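Brorier Bakery to Open Second Shop in March

Brorier, the bakery known for its cardamom buns and seeded rye, will open a second shop on Latolska Street in March. The new place takes over the corner unit that used to be Isaksson Shoes and will have seating for 50.

Owner Elsa Fagerlund said the first shop has run out of oven space. On a normal Saturday morning the bakers there make 253 buns before opening, and most are gone by 10 a.m.

"We were turning down orders for birthdays and office breakfasts," Fagerlund said. "I don't like doing that, so we went looking for a bigger kitchen."

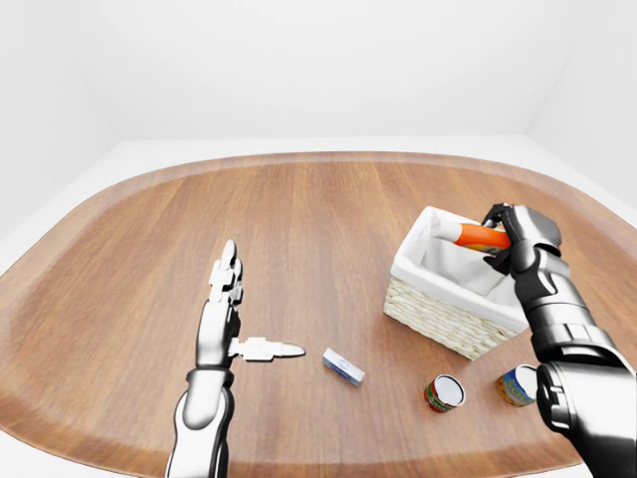

2 min read

The Latolska Street kitchen will handle all of the bread for both shops. Buns, muffins and coffee cakes will still be baked at each location. Halvard Ljungberg, who has run the night shift for six years, moves over as head baker.

The menu will be a little longer than the one regulars know. A baked oatmeal with apples and a savory muffin with cheddar and chives are planned for the breakfast counter, along with a small loaf cake that changes every two weeks. The first one will be lemon and poppy seed. Prices at the original shop stay the same through the spring.

Gaétan Grewal is in charge of the coffee side, with beans from Amen, a roaster two blocks away. The two businesses have worked together before - Amen's espresso goes into the bakery's mocha frosting.

Opening hours will be 6:30 a.m. to 3 p.m., with the kitchen closed on Mondays. The first 100 customers on opening day get a free cardamom bun with any drink. Orders for whole cakes can be placed at either counter and need two days' notice.

Brorier is also hiring for the new shop, both bakers and counter staff. Applications can be dropped off at the original location and should be marked for Sayaka Shimada.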